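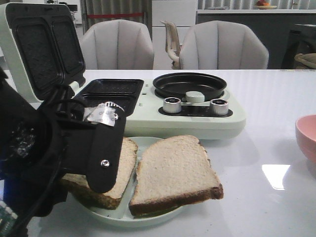 Two slices of white bread on a plate

The Stedstead Corn Exchange is a former grain market in the centre of Tundbridge, now in use as a public hall with workrooms and a kitchen on the upper floor. It is built of yellow brick with stone dressings and is best known locally for its clock turret, which was designed for four clock faces and has two. The other two openings were filled with louvres when the money ran out, and the town has since grown attached to them.

History

The exchange was put up by a company of corn merchants on the site of a coaching inn. The original drawings show a glass roof over the trading floor, so that buyers could judge grain by daylight. Glass was duly fitted. It leaked from the first winter, and the company's minute books return to the subject with a regularity not given to the price of wheat.

Trading declined once the railway had made it easier to sell grain elsewhere. The hall was afterwards let as a roller-skating rink, a furniture store and a cinema, each of which left something behind. The rink left a maple floor, the cinema a sloping false ceiling that hid the roof for decades, and the furniture store a goods lift that nobody had requested and that proved too heavy to remove.

Architecture

The street front is in a loose Italian manner, with round-arched windows and a deep cornice. Carved wheatsheaves appear over the main door. One of them is usually identified as barley, a point on which the local guidebooks disagree – at some length.

The main hall is a single room with cast-iron columns along both sides. The columns were ordered for a larger building at Skikoncombe that was never begun, and they stand a little closer to the walls than is comfortable. The gallery behind them is narrow enough that it has mostly been used for storing chairs.

Conversion

The building stood empty for 5 years before the practice Ramanauskas was appointed to convert it. The architects removed the cinema ceiling, repaired the roof trusses and replaced the glazing with sealed units. The roof has 56 panes, and those on the north side were made slightly larger after it was found that the two slopes did not match. 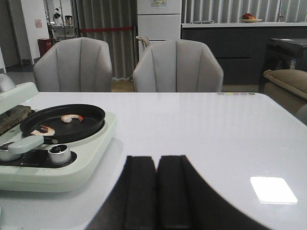 A pale green cooking appliance with a round black pan

New work is kept plainly distinct from old. The staircase is of folded steel, painted dark red, and stands clear of the brickwork. The upper floor was divided by partitions that stop short of the trusses, an arrangement praised for its lightness and regretted by anyone holding a meeting next to a choir. More than 2,000 bricks were salvaged from a demolished rear wing and used to patch the front.

Reception

Opinion in the town was divided, chiefly over the staircase. The hall itself has been well liked, and its small lecture room, which seats 100, is generally booked well ahead. The roof was reported watertight in May.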